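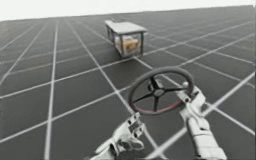 3.2 Rim thickness and hand comfort

The second part of the study looked at the steering wheel itself. Complaints of sore hands are common among people who drive for a living, and most earlier work has put them down to hours at the wheel, road vibration, or cold cabs. Rim thickness has received less attention. Where it has been studied, the drivers were usually tested for short periods in a parked vehicle, and it is hard to say how those results carry over to a full working day.

We recruited 152 drivers from two delivery firms, Omlow and Karunaratne. All of them drove vans of the same size class on fixed regional routes, and all had held the same route since at least the previous July. Drivers with a hand or wrist injury in the past year were left out. The two firms use different vans, and the wheels fitted by the manufacturers differ in rim thickness, so we did not compare one firm with the other. Each driver instead used two wheels in turn in the same van: the standard wheel, and the same wheel with a padded cover that made the rim thicker. Round wheels were used throughout. A wheel with a thick rim appears in Figure 3.

Each wheel was used for 12 working days, with 4 days between the two periods in which drivers went back to the standard wheel and filled in no forms. Half of the drivers started with the cover and half without. At the end of each shift they rated discomfort in the fingers, palm, and wrist separately, on paper forms kept in the van. We chose paper after a trial at the Urnolora depot in which many of the entries made by phone were left until the next morning.

The covers were all from one batch and were fitted by depot staff. Covers that slipped or split were replaced the same day, and the shift was dropped from the data. In total, a little over 4000 shift forms were returned and could be read. Missing forms were spread fairly evenly across the two conditions.

Finger discomfort was lower with the thicker rim for most drivers, and the difference was clearest late in the week. Palm ratings changed very little. Wrist ratings did not change in a consistent direction, and the individual answers varied so widely that we would not draw anything from the average. Drivers with small hands were more likely to prefer the standard wheel, and several wrote on the form that the covered rim was tiring to hold when parking or backing up to a loading dock. Similar remarks came from drivers on town routes, where there is more turning at low speed.

Wheel angle may also play a part. The steering columns in the Karunaratne vans adjust for height only, while those in the Omlow vans adjust for height and tilt. We recorded the setting each driver used at the start of the study but did not ask drivers to keep it, and spot checks at the Trilska depot found that some had moved the column in between. We therefore report rim thickness alone and leave angle out of the model.

Two further limits should be kept in mind. A padded cover changes the surface of the rim as well as its thickness, and softness could account for part of the result. Drivers also knew which wheel they were using. A test with solid rims of different thickness and the same surface would deal with the first problem, though it would mean changing the whole wheel in each van between periods. Seat position and mirror use are covered in Section 3.3.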